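Ratudthorpe's furniture swap is back, and it's bigger this time

May 21, 2023

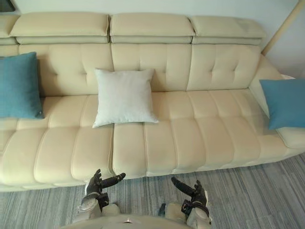
I promised I'd write something about the furniture swap before the doors opened again, and I've left it to the last minute as usual, so forgive the rush. The short version: it's on at the old Salcedo warehouse behind the station, it runs for 6 days, and yes, you can turn up with nothing to give and still go home with a table.

If you missed the first one in February, it was a much smaller affair. It was held in the church hall, it rained the whole time, and I spent most of the morning in a queue with a standard lamp under one arm (it went to a very nice couple from the flats, and I came home with a bookcase I'm still pleased with). There were 52 pieces on the list that day and hardly anything left by teatime. People were swapping phone numbers in the car park over wardrobes!

This time the list has already reached 195. I had a nose through it last night with a cup of tea and got properly carried away. Dining chairs in sets and in odd ones, a writing desk, two cots, far too many bedside tables, a piano stool with no piano, and more sofas than I expected anyone to want to part with. Sofas are the hard part, I'm told, as a lot of charity shops won't take one unless the fire label is still sewn on. The same goes at the swap, so please check yours before you drag it down the stairs. Look under the seat cushions first, then on the underside. If it's gone, the council will collect it, but you'll have to book and you'll have to pay.

Vega Cordero is running the whole thing again under the name Donum, and I caught her on the phone while she was trying to find somewhere to park a van. She sounded cheerful and tired in equal measure. "We had people in February who'd just moved into a place with nothing in it, not even a chair," she told me. "Then the next person in the queue was trying to get rid of four. All we did was stand in the middle." I asked what she was short of and she said chests of drawers, straight off, and then kettles, although kettles have to go through the electrical check like everything else with a plug.

Now, how it works, because I got this wrong last time and had to be put right at the door. You get a card when you come in. If you've brought something, it's written on the card and you can put your name down for anything in the building from the first day. If you haven't brought anything you're still welcome, and you can choose from the third day on. There's no charge either way. Small things like lamps, mirrors and side tables you carry off yourself. For anything large you get a slot to collect it, and if you miss the slot it goes back on the floor.

Delivery is new, and I think it'll make the biggest difference. Proller, the removals people on the ring road, are lending a van and a driver in the afternoons, and they'll take a large item anywhere in Ratudthorpe or the villages this side of the river. They ask for some 40 pounds if you can manage it and less if you can't, and Vega was very clear that no one will be asked to explain. Do measure your front door, though. And the turn in the stairs, if you have one. A friend of mine got a lovely three-seater home in February and it lived in her hallway for a fortnight before they took the legs off.

A few odds and ends. Mattresses aren't being taken, however clean. Cushions and curtains are fine if they've been washed. The warehouse has a flat entrance at the side and a rather steep ramp at the front, so use the side if you've got a pushchair or a wheelchair, or a sideboard for that matter. There's tea and there's cake, and the cake money goes towards the hire of the building.

I'm taking a coffee table we've been walking into for years, and I have my eye on the writing desk, so hands off please. Doors are open from ten until four each day, with a late evening until eight on the last one. To add something to the list beforehand, leave a note with your phone number at the library desk and Donum will ring you back.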